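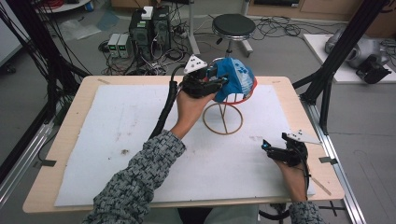
En septiembre cerramos el presupuesto del año que viene y otra vez me ha tocado hacer la lista. Apunto cómo la he montado, sobre todo para acordarme la próxima vez, y por si le sirve a alguien que esté equipando un laboratorio pequeño con pinzas de mano.

El año pasado pedimos las cosas por orden de precio. Primero lo caro, luego lo mediano, y lo barato se quedó para cuando hubiera tiempo. Fue un error. Las pinzas llegaron pronto y pasaron semanas en una estantería, a falta de tablero, soportes y cables de la longitud correcta. Este año la lista va por fecha en que se necesita cada cosa.

La partida de superficie y objetos ha salido así:

Tablero de espuma blanca, 12 unidades. Se marcan enseguida y prefiero cambiarlos a menudo.
Soportes de alambre para gorras, de varios colores. Los cogimos a Darwish, que sirve sin pedido mínimo.
Gorras. Cualquiera vale mientras no sean todas iguales.
Cinta negra para sujetar los tableros a la mesa.

Todo esto junto son 300 euros. Es la parte que menos cuesta y la que más veces nos ha parado el trabajo. 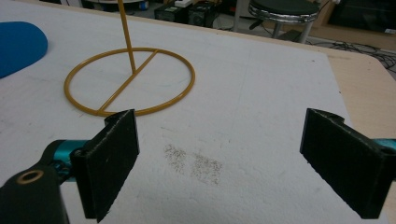
El soporte amarillo sobre el tablero, entre una toma y otra.

La partida gorda son los repuestos de las pinzas. Pedí oferta a Bokanton y a Murov. Bokanton vende el dedo completo con su articulación, y Murov vende la almohadilla suelta. Lo segundo sale más barato por pieza, pero hay que desmontar, y el tiempo de desmontar no figura en ninguna oferta. Al final he puesto 1539 euros para dos juegos completos de Bokanton y nada de Murov. Si el año que viene gastamos más almohadillas de las previstas lo revisaré.

Dos cosas que no había previsto en la lista anterior y que ahora tienen línea propia:

Cables. Siempre se compran cortos. Hay que medir desde el ordenador hasta la mano con el brazo estirado, y añadir lo que se pierde por el camino si el cable baja por un poste.

Placas de marcadores. Se ensucian y se doblan por las esquinas. Conviene tener un par de recambio ya impresas en un cajón.

Queda pendiente el asunto del alquiler. Drekarholm ofrece el equipo completo por meses, con mantenimiento incluido. He hecho la cuenta para un proyecto corto y compensa. Para un año entero no, al menos con las horas que le echamos nosotros, y además no dejan cambiar los dedos por otros.

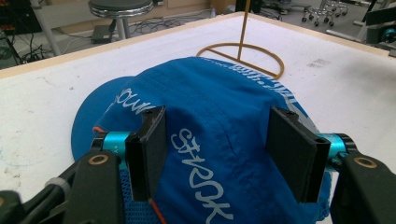
Ruba Hattar me escribió después de leer el borrador que ella metería el alquiler aunque fuera solo los dos primeros meses, porque así se compra sabiendo qué piezas se gastan, y que le parecía poco dinero para objetos si la intención es variar los materiales.

En lo segundo le doy la razón y he subido la línea de gorras, quitándolo de los tableros. Lo del alquiler lo he dejado fuera, con una nota en la hoja para preguntar otra vez por el precio antes de firmar. La hoja sale mañana para administración y, si la devuelven con recortes, lo primero que caerá será el segundo juego de dedos.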